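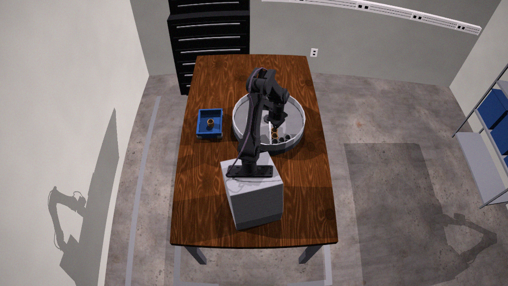
Computer-rendered view of a black robot arm on a wooden table

Vindero

Vindero is a reality television series in which pairs of contestants travel on foot through unfamiliar country, carrying their own food and shelter and finding their way without phones or satellite navigation. It is produced by Groteck and shown on the Sila channel. The first series was filmed in the Tomoana valley and consisted of 10 episodes.

The programme belongs to the group of outdoor endurance shows that grew out of the survival documentary. It differs from most of them in having no presenter on screen and no public vote. Pairs leave the contest only by retiring, by missing a deadline at a staging hut, or on medical advice.

Format

Each series follows eight pairs along a route divided into stages. The pairs start at the same point at six in the morning on the first day and have 28 days to reach the finish. They may choose any line between one staging hut and the next, provided they stay inside the boundary marked on their maps. Every hut has a closing time, and a pair arriving after it has closed is out of the contest.

Contestants are given a paper map, a compass, a whistle and a sealed emergency beacon. Everything else is chosen from a common store before the start. The store is arranged by weight, and each pair has a fixed allowance to spend as it likes. Pairs that take a larger tent have less to spend on food, and several of the disputes in the first series arose from this choice. Items may be left behind at a hut but cannot be collected again later.

Food can be topped up at the huts by exchanging work for supplies. The work is practical and usually dull: stacking firewood, clearing drains, mending fences, scrubbing water tanks. The hut keeper sets the task and decides when it has been done properly. A pair may refuse the work and walk on, and in the middle episodes of the first series this became a common way of gaining time.

The order in which the pairs arrive at huts has no effect on the result. The prize goes to the first pair to reach the finish, and other pairs that complete the route within the time limit are recorded as finishers but receive no money.

Rules

The published rules are short. The main points are as follows.

Members of a pair must stay within shouting distance of each other at all times while moving.

Lifts, bicycles, boats and pack animals are not allowed. The one exception in the first series was the hand-pulled ferry at the lower crossing, which all pairs were required to use.

Food may be gathered from the wild only if it is on a printed list supplied at the start. Hunting is forbidden and fishing is permitted with a hand line.

Contestants may accept drinking water from anyone, but no food, money or directions.

Opening the emergency beacon ends the contest for the pair, whatever the reason. A pair in the first series was withdrawn under this rule after the beacon was set off inside a rucksack during a fall. An appeal was turned down, and the rule was later reworded so that an accidental activation can be reviewed by the safety team.

Production

Groteck developed the idea as a single documentary about long-distance walking and the way that tiredness affects decisions. The documentary was not made, but the research on route planning and weight limits was kept and became the basis of the series. A short pilot was recorded in June, using members of the production staff as walkers. It was never broadcast, although a few minutes of it were used in the opening titles.

Applications for the first series were made through the channel's website, and 3,565 were received. Applicants had to apply as a pair and to have known each other for at least a year. Those who reached the later rounds took part in a weekend walk with full packs, a medical examination and separate interviews. Previous mountaineering experience was not required. The final eight pairs included two sets of siblings, a married couple, a father and daughter, and two former colleagues from a bus depot.

Camera operators worked in shifts and joined the pairs at agreed points, staying with them for part of the day. They were not allowed to help with route-finding, carry equipment or comment on the time. In the evenings contestants filmed themselves with small cameras. Much of the material recorded in tents came from these, and the difference in picture quality was left uncorrected in the finished programmes.

A safety team followed each pair at a distance and could step in at river crossings and on steep ground. The team's presence is mentioned in a caption at the start of every episode. Weather closed the upper part of the route once during filming, and the clock was stopped for all pairs until it reopened. The hours lost were added to the closing times of the remaining huts.

Location

The Tomoana valley runs from open grazing land at its lower end to a high plateau with little cover. The lower valley has farm tracks and stone walls, and progress is quick in dry weather. The middle section is heavily wooded, with side streams that rise sharply after rain. Most of the navigational errors in the first series were made here, on a stretch where two ridges run close together and look much alike from below.

The staging huts were existing buildings, among them a former school, a forestry store and a shepherd's cottage. Most had no mains electricity. The producers repaired roofs and stoves before filming and handed the buildings back to their owners afterwards. The finish was at a disused quarry above the plateau road.

Broadcast

Episodes of the first series were shown weekly on Sila in an evening slot and ran for a little under an hour, apart from the final episode, which lasted 80 minutes. There was no live element. The result had been known to the production team for several months by the time of the last broadcast, and contestants signed an agreement not to discuss it.

A companion programme made up of unused footage was shown after the series had ended. It covered packing, foot care and cooking in more detail than the main episodes, and included a long sequence on drying socks that had been cut from the fourth episode. The channel also put the route map online, with the boundary removed at the request of landowners.

Reception

Reviews were mixed at first and became more favourable as the series went on. Critics praised the absence of a presenter and the restrained use of music. Several found the opening two episodes slow, with too much time given to the choosing of equipment, and said that the pairs were hard to tell apart in waterproof clothing. From the third episode onwards a coloured band was added to the captions to identify each pair.

The hut work divided viewers. Some thought it gave the programme its best conversations, while others saw it as a break in the race. Walking groups complained that the contestants were shown lighting fires too close to trees, and a notice on fire safety was placed before later episodes.

The decision to withdraw the pair whose beacon was set off by accident drew more comment than any other incident. They had been among the leading pairs at the time.

Further series

A second series was ordered before the first had finished its run. Groteck stated that the time limit and the weight allowance would stay the same, and that the route would move to a coastal area. The printed list of wild foods was to be rewritten for the new location, with seaweed included and mushrooms taken off.

See also

Adventure racing
Fell walking
Orienteering
Reality television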